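The Night Ones

Rhiannon Harries sewed the first pad from an old flannel sheet, following a pattern from a library book. It came out crooked and the wings didn't meet. She wore it anyway, under her thickest pants, and walked to the shop in Oltport and back without any trouble.

By February she had a drawer of them. The day ones had two layers of flannel and the night ones had more, with a strip of towelling down the middle. She bought her poppers from Griffiths, 65 to a bag, and kept them in a jam jar on the sill.

Her mother thought it was a phase. Her mother had also thought the sewing machine was a phase.

Then Senad Todorova from the flat upstairs knocked and asked if she could buy two. Her skin came up sore with the shop kind. Rhiannon said she couldn't charge for something that leaned to the left – but she went and got them, and Senad left the money on the bread bin.

After that she took more care. She cut the wings shorter and moved the popper in from the edge. She washed each new batch at 60 before folding it, and it took up to two hours to dry over the bath. 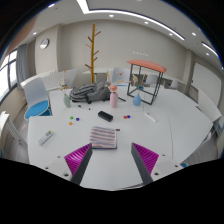
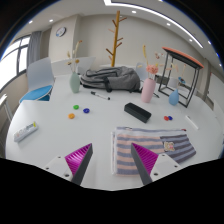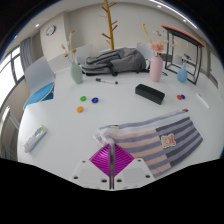
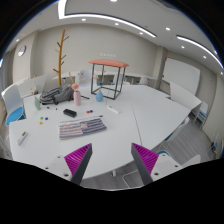 Senad said the night ones were too long at the back, and could she have the next pair with the popper set further in, for when she was on her bike.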